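Wodum code of practice

The Wodum code of practice is a set of working rules for recording handling tasks with hand-held grippers. It covers the preparation of the table, the condition of the tools, the conduct of each recording and the keeping of notes.

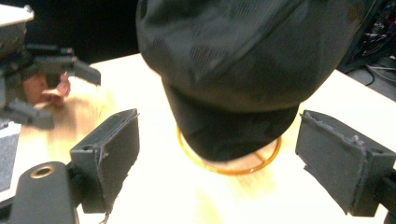

A knitted hat between the fingers of a hand-held gripper, with an orange ring on the table beneath it and a second hand-held gripper to the left.

Background

The code was drawn up in Brumside by people who recorded household tasks and found that their results could not easily be compared between sites. The first draft had 74 clauses, many of them about file storage. These were later moved to a separate document, the Gesholm annex, and the main text was cut to 11 sections. The current edition is dated 2026-10-28.

Scope

The code applies to tools that are held and moved by a person. Fixed robot arms fall outside it, although the section on soft goods is often used for them as well. It sets no limits on speed or force, which are left to the site's own safety rules.

Table and surroundings

The table must be steady and evenly lit. A target or marker may lie flat on it, provided that its starting place is written down. Cables should be kept off the working surface. Where they pass over the floor, they should follow a fixed route and be checked at the start of each shift.

Condition of the fingers

Grip pads are treated as wearing parts. Fraying at the edges is allowed as long as the pad lies flat and no loose piece can catch on the object. A pad that has lifted or split is replaced, and its partner on the opposite finger is replaced at the same time. Screws and threaded inserts are looked over weekly.

Soft goods

Hats, gloves, cloths and similar items have a section of their own. Each item is put back to an agreed starting shape between recordings — folded, laid flat or loosely bunched — and the shape is named in the notes. Dark knitted items need extra care with lighting, as their folds are hard to make out.

Two tools at one table

When two grippers are used together, the operators agree beforehand which one moves first. Bare fingers may hold the tool but should not touch the object during a recording. If they do, the recording is kept and marked as assisted.

Notes and faults

Each recording is given one of 5 outcome marks. Failed attempts are kept under the same rules as successful ones. In a trial of the code at Brumside, 329 recordings were checked against their notes, and the most common fault was a missing starting shape.

See also

Gesholm annex
Farahani checklist
Grip pad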